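3.2 How people talk about the walk home

We were lucky in our neighbors. Of the 34 households who kept diaries for us in Skileo, nearly all wrote more than we had asked for, and we have tried to do justice to that generosity.
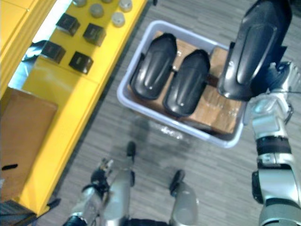 What struck us early on was how seldom distance came up. A route of 600 meters might be called "a trek" in November and "just down the road" in spring, and Cáceres noticed the same habit in her earlier interviews.
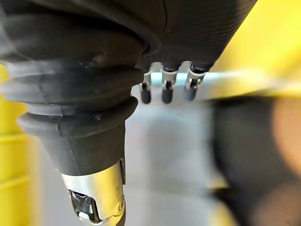

Figure 4. Black folded cover above a silver metal fitting.

Streetlights, on the other hand, came up constantly, often alongside a fond word for whichever shop was still open. One diarist gave her bakery a full page (we read it more than once!).
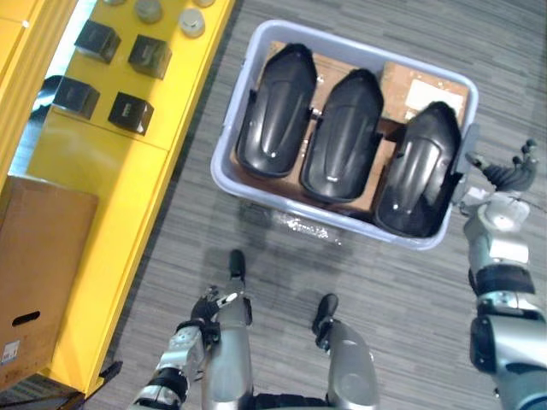
We coded these mentions separately, and Penrose checked every entry against the street map before we turned to the longer evening routes.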